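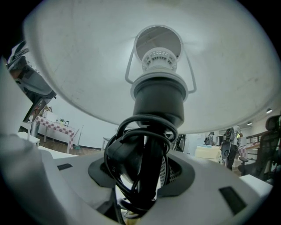 Photo: Zubaida Naqvi

Lamps are my least favorite thing to grip, and I've now tried them with both of the hand-held grippers we have, the Velwood and the Grundar. A few tips from the bench, for anyone else stuck choosing!

Bundle the cord first. I loop ours around the stem so it hangs under the socket, and then I can see at a glance whether the fingers have a clear way in. With the Velwood (wide fingers, lovely soft trigger) loose cord used to find its way between the tips every single time. The Grundar is slimmer and minds less, but it pinches, so go easy near the plug.

Pick your side before you squeeze. A wire harp gives way if you grab it, and the shade comes along for the ride. Go for the stem, low down, and come in level.

Look at what the camera sees from under the shade. A big white shade fills half the view and fools the auto exposure, so I lock mine at 400 and leave it. The Bennani camera let me do that from a menu; the older one wanted a config file and a lot of muttering.

Wipe the fingertips. Dish soap, warm water, old T-shirt. I do it every 16 grabs or so on dusty days, and the difference in slip is bigger than the difference between the two brands. Skip the glass cleaner, it left my Velwood pads squeaky for a week.

Unplug the lamp, obviously, and let the bulb cool.

If you only have money for one, I'd get the Velwood and a bag of hook-and-loop ties. Mine was 115 secondhand, ties included. The Grundar is the better tool for mugs and pens and I still reach for it there, but for anything with a cord I want the wider fingers. I'm trying both on a desk fan in August, once the new pads come from Brorkstead.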